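4.2 Ranger les couverts : le cas de la fourchette isolée

Parmi les tâches ménagères étudiées dans le projet Pollell, le rangement des couverts semble d'abord la plus simple. Pour une personne, prendre une fourchette sur une table et la poser dans un bac demande peu d'attention. Pour un système à deux bras, la difficulté se trouve surtout dans la saisie : le manche est mince, il est proche du plan de travail, et la pince doit descendre très bas sans toucher la surface. La figure 3 montre la configuration de travail.
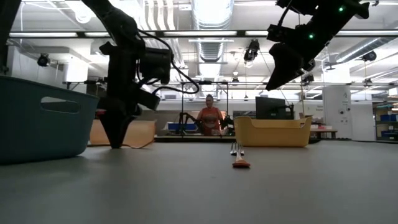
Temps de lecture : 2 min

Figure 3. Fourchette sur le plateau gris, avec les bacs et les deux bras noirs.

Les dents métalliques sont brillantes, alors que l'extrémité du manche est rouge orangé. Nous avons choisi de traiter ces deux zones séparément, car les reflets du métal perturbent l'estimation de la profondeur. Sur 970 essais, 800 ont abouti à un dépôt correct. Les échecs viennent principalement d'une prise trop près des dents, après laquelle le couvert tourne entre les doigts de la pince.

Ce résultat confirme en partie les observations de Choi et Hayashi, obtenues avec des cuillères. Il ne permet pas encore de conclure pour une cuisine ordinaire, où les couverts sont souvent superposés. Ce cas est discuté dans la section 4.3.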